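Disassembly and Parts Recovery of a Desktop Computer Tower
Project report, Unit 3
Authors: Sum-yee Leung, Maximiliano Vidal
Submitted 18 February 2020

1. Purpose

The project set out to write a work procedure for stripping one model of Dell desktop tower, to the point where the memory, the hard drive and the cables can be sorted for reuse. The course notes treat a tower as a list of parts. They say little about the order in which the parts come free, and the order is what decides how long the job takes.

2. Starting condition

The tower is worked on its side, open side up, with the side panel taken off. Before any part is pulled, the layout of the board is recorded: processor socket, memory slots, expansion slots, coin-cell battery, power connectors. This record is kept with the parts sheet. A student who rebuilds the machine later will not have seen it whole.
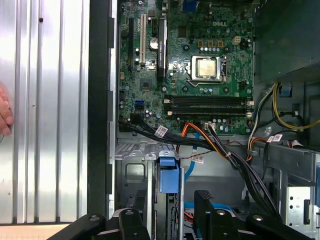 Cable routing is recorded separately. Power leads and data leads share the same space below the board, and a lead that is drawn back the wrong way can block the drive bay. We noted the path of each lead on a sketch and gave it a number. Leads with a printed label were entered by the label instead.

3. Procedure

3.1 Data cables. Release the SATA cable at the drive end first, then at the board. Pull on the connector body, never on the flat cable.

3.2 Bundled power leads. Leave the zip tie in place where the bundle can be moved aside in one piece. Cut it only if a connector cannot be reached.

3.3 Memory. Open the latches at both ends of the slot before lifting. Modules go into antistatic bags as soon as they are out. Write the slot position on the bag. 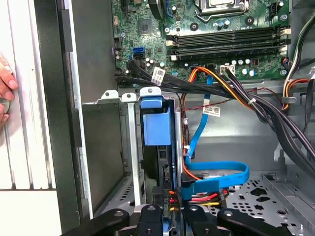
3.4 Hard drive. The drive sits in a blue plastic carrier. Press the tabs inward and lift the carrier straight out. The drive stays in its carrier until the label has been copied onto the parts sheet.

3.5 Processor. The chip is left in its socket with the lever closed. In our view the socket is the safest place to store it, and removing it adds risk with no gain for sorting.

4. Bench layout

The work table has a slotted aluminum top. The slots catch small screws, so screws go straight into a Stikora parts box and are not set down. The side panel lies flat beside the chassis with its inner face up, and the raised clips on it are checked for cracks before the panel goes back on.

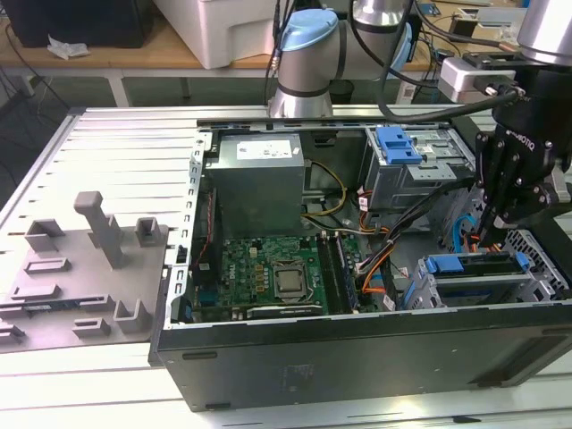 We kept the power supply in place for the whole job. Its leads are long enough to fold out of the way, and taking it out means four more screws and a shift in the balance of the case. If the power supply itself is to be recovered, it should come out last.

5. Results

Timed runs gave 407 seconds for the full procedure and roughly 70 seconds for the drive step alone. Most of the remaining time went to cable work. Vidal was faster on the connectors; Leung was faster on the record sheets — the two jobs should be given to different people where a pair is available.

One weakness remains. The sketch of the cable paths takes longer to draw than any step takes to perform, and we did not find a shorter form that a second reader could follow.

6. Questions raised at review 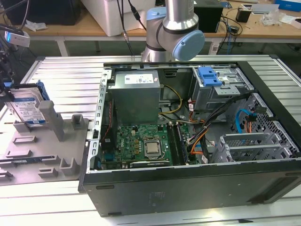
Why is the hard drive handled before the processor?
The drive is the part most likely to be reused and the one most easily harmed by a knock, so it should leave the case while there is still little other work going on near it.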